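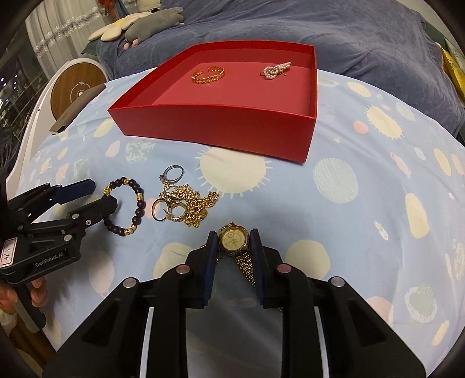
Assorted jewelry on a bedsheet, with a shallow red box holding a cuff and a hair clip.

Jewelry sorting is the household task of separating a mixed collection of personal ornaments by type, fastening or condition before it is stored. It is usually done on a bed, a table or a folded towel, where small parts do not roll far. The term covers the yearly clearing of a drawer as well as the daily habit of returning worn pieces to a box.

Terminology

In household guides the word "tray" is used for any shallow open container with a flat floor, including the lid or base of a gift box. A "box" has a lid and may have fitted compartments. Guides differ on whether wristwatches count as jewelry for storage purposes. Oldřich Říha, whose handbook on small household storage was published by Minia, places them with bracelets when they have a metal band and in a group of their own when they have a leather strap. Fergal Keane, in a later guide for the same publisher, keeps all watches apart from other pieces.

Common categories

Bracelets are divided into closed and open forms. A beaded bracelet strung on elastic or cord forms a closed loop and is normally laid flat. An open cuff has a gap in the band and is put on by passing the narrow side of the wrist through the gap. Repeated widening of the gap weakens the metal, and cuffs are best stored with nothing pressing on them. Link bracelets and watch bands bend freely and may be laid straight or around a small cushion.

Chains include curb, rope, cable and box patterns. Chains of different patterns catch on one another more readily than plain ones of a single pattern, and a mixed group left loose will often knot around rings and hoops.

Earrings are grouped by fastening: post, hook, lever-back and clip. Hoops may be threaded in pairs on a ribbon or a card.

Hair ornaments and brooches set with pearls or imitation pearls are kept on a soft or smooth surface away from metal edges. Pearl is softer than most metals and gemstones used in jewelry, and its surface scratches easily.

Procedure

Most guides begin with the larger, stiffer pieces. Cuffs, brooches and clips are moved to a tray first, spaced so that they do not touch. Watches follow. The chains are left until last, as they take the most time.

Keane gives 20 minutes for a collection that fits in one drawer and 60 for one that has not been sorted before. His method uses three groups: pieces worn every week, pieces worn on occasions, and pieces that need repair. Říha sorts by type only and leaves frequency of wear to the owner.

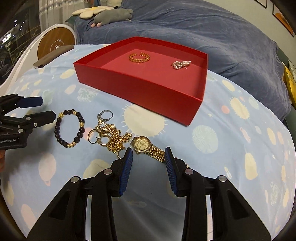

How is a knotted chain separated without stretching it?
Open the clasp, lay the chain on a flat surface and loosen the knot from its center with two pins or blunt needles. Pulling on the ends tightens it. A drop of mineral oil may be used on plain metal chains, but not on chains with pearls or glued stones, and should be washed off afterward with mild soap.

Surfaces

A plain, light-colored cloth makes dropped stones and loose beads easier to find. Patterned sheets are widely used for convenience, although small beads are harder to see against a print. Glass tabletops are not recommended for watches.

Containers

Cardboard trays are light and inexpensive, and a glossy finish can be wiped with a dry cloth. They offer no protection from dust when open and soften if they become damp. Uncoated dyed card can leave color on pearls in humid rooms. Wooden boxes with felt linings were sold by mail order under the name Ernholm, and the firm's catalog no. 2121, a two-level box with a removable upper tray, is often shown in older guides. Grube made a similar box with a hinged lid. The Skadell insert, a set of loose dividers for ordinary drawers, went on sale in February and was described in Minia's household bulletin of Nov 9, 2018.

Care before storage

Pieces are wiped with a soft dry cloth to remove skin oils. Plated items should not be treated with abrasive polish, which wears through the gold-colored layer.

See also
Drawer divider
Jewelry box
Watch roll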